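Skerport kitchen, opening checks, January

Walk-in fridge: OK. Reading 3 degrees at 10 in the morning, door seal wiped down. It still sticks a bit at the bottom, so give it a proper shove!

Extraction over the Majali grill: OK, filters back in. I'd like them done again before the tasting menu starts (all that duck fat).

Gas shut-off: OK. Label has faded, new one ordered.

Fryer: NOT OK. Thermostat says 205 and my probe disagrees, so I've switched it off and taped a note on. Please don't peel the note off, I mean it.

Prep tables and tubs: OK. I went over the lot for cracks and rough rims, and I'm happy with them. 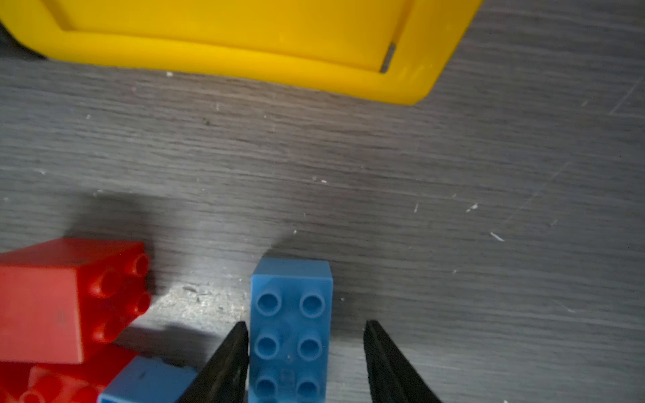
Yellow plastic on the dark grey tabletop.

Dry store: mostly OK. Flour is off the floor, lovely, but the Zirkeck salt is still stacked too high for me to reach without climbing on something. Bring it down a shelf, please.

Allergen folder: needs work. The smoked butter we picked up from the Skerby dinners isn't in there yet, and neither is the new seaweed cracker. I'll write both up tonight.

Fire blanket and extinguishers: OK, tags in date.

Seats for service: 47, aisles clear to both exits.

Still open: fryer, salt, allergen folder.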